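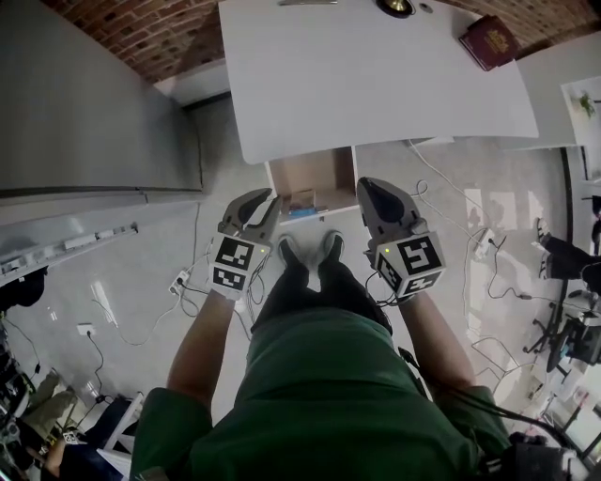 How does a robot learn to pick up a book?
Mostly by copying. People do the job first, lots of times, and the computer studies what their hands did. Then the robot has a go.

Copying what, exactly?
At Brodthorpe the team used grippers you hold, one for each hand. Squeeze, and the fingers close. Same sort of fingers a robot would have. So whatever the person does, a robot arm could do too (in theory!).

The square patterns
Black and white blocks sit on the grippers. Bit like a barcode. A camera spots the pattern and a program called Rinex works out where the gripper is and which way its tilted. Very handy. Cover the pattern up with your sleeve and Rinex has to guess.

The camera on the gripper
It sees a very wide view, so straight things look bendy. Brick walls, tables, the lot. The computer doesn't mind.
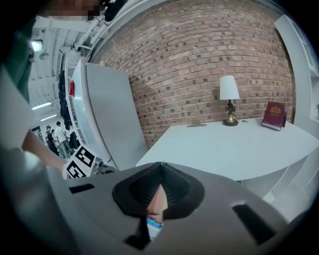 What they found out
The robot is called Lu. First test: Lu learned from 30 goes, all with the book in the same spot. Then they moved the book. Lu reached for the old spot. Oops.

Second test, 279 goes, book in a diferent place each time. Much better. Out of 100 tries Lu got hold of it on most of them, even in spots it had never practised.

So lots of practice helps, but mixed-up practice might be the bit that matters. They can't be sure yet, because they changed two things at once. Next test in December: 279 goes, same spot every time. What do you think Lu will do?

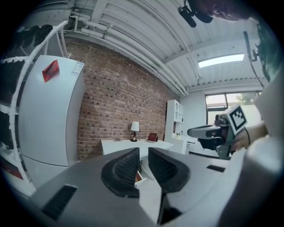
A hand-held gripper with its square pattern on top.

Words to know
Gripper: a robot's hand, or a tool shaped like one.
Data: all the stuff the computer learns from.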